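**Ticket 364 — Success rate differs by camera viewpoint, dish rack station**
Project: Prolenia
Site: Noltmont laboratory, two-arm bench
Status: Open
Priority: 2

**Reported problem**

The placement policy trained on head-camera recordings does not perform consistently when the chest camera is supplied as its only input. The Tonberg evaluation protocol calls for 60 trials per viewpoint. The head-camera series was completed without incident. The chest-camera series was suspended after 13 failed grasps by the right arm, all on the cardboard side of the rack.

**Checks completed**

- Gripper calibration repeated on both arms. No fault found.
- Time stamps compared across both video streams. Offset within tolerance.
- Policy weights reloaded from the Brito server and verified.

Views of the station are attached for comparison. 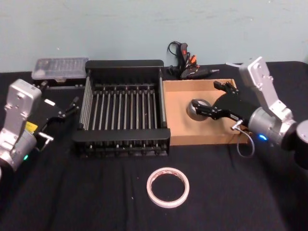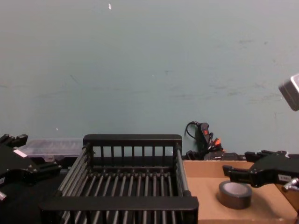
*Page last changed: June, 4:10 p.m.*

**Assessment**

The dish rack takes up much of the lower center in the chest view, with its rods running toward the camera. In the head view, the cardboard tray and the right gripper's hold on the metallic puck are both visible. The working theory is that the policy estimates grasp height from the tray walls — a cue that may be weaker at chest height. This has not been confirmed.

**Next steps**

1. Retrain with both viewpoints sampled equally.
2. Repeat the suspended series with the rack position unchanged.
3. Report results by object and by arm. Combined figures will not be accepted for closure.

Requests to alter the bench layout should be entered on this ticket before any change is made.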